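Why Your Hair Stands Up and Won't Sit Down

You pull off a wool hat on a dry winter morning and your hair goes straight up. You look like a dandelion. Your family finds this very funny and none of them can tell you why it happened, so you may as well be the one who knows.

Everything is made of atoms, including you, your hat and your breakfast. Atoms have even smaller bits called electrons, and electrons are not very loyal. Rub two things together and some of the electrons hop from one thing to the other.

When a hat slides over your head, electrons move between the wool and the hair. Now each hair has the same kind of electric charge as the hair next to it. Things with the same charge push each other away. Every hair on your head is trying to get as far as it can from all the others, and the only direction left is out.

Brushing can do it too. So can a plastic slide, a fleece blanket, or a balloon, if you are the sort of person who rubs balloons on your head. (You are. Everyone is.)

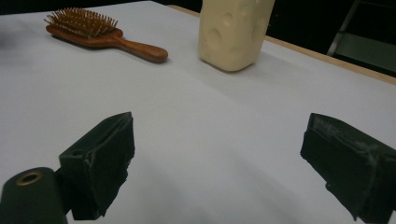
Why does it happen more in winter?

Winter air is usually drier, especially indoors with the heat on. Damp air helps extra charge leak away before it can build up. In dry air it stays put and waits for you to touch a doorknob.

The doorknob part is called a discharge. All that extra charge finds a quick way out through your fingertip, and you get a tiny spark and say "ow." Lightning is the same kind of thing, only much bigger and with worse manners.

Try it yourself. You need a balloon, a sweater and some scraps of tissue paper.

Tear the tissue into 6 little pieces and put them on a table. Rub the balloon on the sweater for 35 seconds, which will feel like a very long time. Hold it just over the tissue and watch. Then wet your hands, wipe them all over the balloon, dry it gently and try again. Did the tissue jump as well the second time?

If you want flat hair for a school photo, dampen your hands a little and smooth it down. It may last until the next hat.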